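October, evening

Third night of the boiler log. Outside temperature fell to 31 by six and the return pipe still reads too warm, so the pump is moving water faster than the radiators can shed heat.
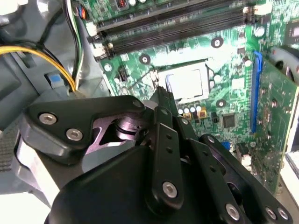
Went down to pump speed two at half past six and left everything else alone. The upstairs radiators took longer to come up but held an even temperature top to bottom. The back bedroom lags the others. I opened its valve a quarter turn and closed the landing valve by the same amount. No change after an hour, so either the valve is sticking or there is air in the high run – will bleed it tomorrow before touching anything else.

Randa Daher called about the Drendard thermostat. She has the same model and says the factory setting lets the room drift too far before it fires. Found the menu and narrowed the band by one step. The burner now cycles more often, in shorter runs. Not sure I like that. Leaving it for two nights so there is something to compare.

Meter reading taken at nine and entered in the sheet. The September column had a typing error that made the total 800 too high, corrected now. Pressure gauge steady all evening, no drip at the relief valve.

Omar Nimri still has my bleed key. Spare is in the drawer with the fuses. Bed at eleven, thermostat set back to 62.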